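Ticket 785: Label printer on Aven workstation drops jobs after sleep
Opened by: Aba Baidoo
Site: Skescombe, front office
Status: Monitoring

May 14, 2019. User reports that the first job sent after the workstation wakes stays in the queue with status "Printing". No label is fed. Restarting the spooler clears it until the next sleep. Driver reinstalled, no change. Cable swapped, no change. Power supply reads in range.

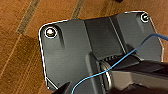
Does the fault follow the printer or the port?

The port. Moved to the rear port, the printer took 8 jobs in a row after wake. Moved back to the front port, it failed on the first.

Event log shows the front hub entering selective suspend and failing to resume. Code 78 is logged by the print monitor 5 seconds later. Selective suspend disabled in the power plan. Hub power management box cleared in Device Manager. Workstation rebooted, slept and woken 2 times, queue normal both times.

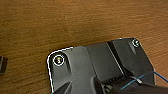 Nii Aryee: We had the same code on the Kamath desk in November. The power plan setting came back after a feature update, so check it again once the next one installs. The Device Manager setting stayed put.

Noted. Power plan setting to be pushed by policy. Printer remains on the rear port until that is in place. Ticket left open pending the update.

Badar Support Desk | Contact us | Back to top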